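The Neder Street Robot

By July the garage had stopped being a garage. The car lived at the curb under the maple and dropped sap all over itself, and my bicycle hung from a hook above the washing machine, and everything in between belonged to the robot.

I had bought it in pieces from a firm called Skandeck that was clearing out a warehouse, two arms and a pedestal and a box of cables with a manual in it for some other machine. My daughter said it was the kind of thing a man buys instead of a boat. I told her a boat cannot pass you the salt, and she said, very kindly, that neither could this, and at the time she was right.

You have to understand that I had no plan beyond the salt. Well – the salt, and coffee. Her mother used to bring me coffee out there when I was fixing one thing or another, and she would set it down in the one spot I was sure to knock it over, and I would knock it over, and we would have the same talk about it we had been having since the old apartment on Adomaitis Avenue. I suppose I wanted something in that garage that would put a cup down where it was told.

So I covered the bench in brown paper, the way she used to cover it for the grandchildren's paints, and I laid out squares in blue painter's tape. The first set came out beautifully straight. Then I moved the pedestal, and patched, and moved it again, and by the second week the squares had wandered off in every direction and I had gotten fond of them that way. 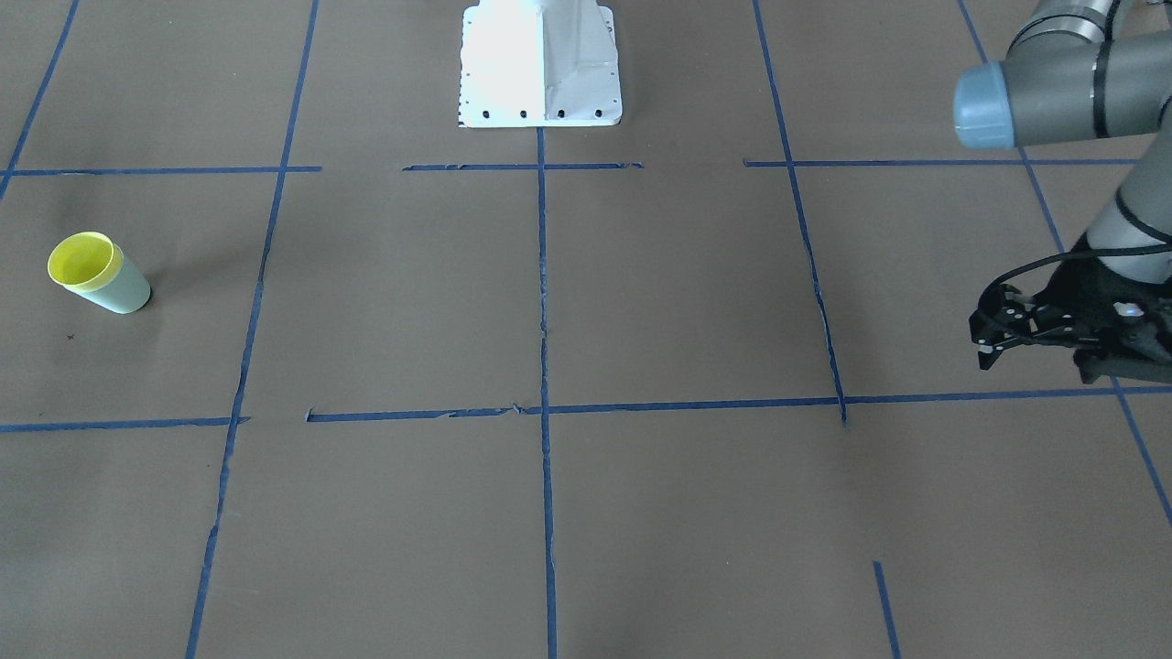

The left arm was the willing one. I talked to it, which I don't mind admitting, and I called it Brirkska, after a brand of canned herring my father loved and I could never stand. The program was 119 lines long and I had typed every one of them with two fingers. It was supposed to find the cup, close on it, lift it, carry it over two squares and let it go. Most evenings it went off to the wrong square and pinched the air there with great care, like someone picking lint off a sleeve.

Five tries, and then supper. That was my rule, and I kept to it about as well as I keep to any rule. One evening I was on number six with the soup going cold in the kitchen and the big door rolled up to let the heat out, and the kids across the street were shouting over a sprinkler. I pressed the key and looked away to hunt for my glasses.

When I looked back the cup was in the air.

It went across slowly, slower than you would believe, with a small tremble in it that I knew from my own hands. I didn't dare breathe on it. The arm came down, and waited, and opened, and the cup rocked once on its bottom and stood there, right at the edge of the bench by my elbow.

I said what I always said. "Not there, sweetheart, I'll knock it over."

The sprinkler across the street ticked around. I left the cup where it was and went in to see about the soup.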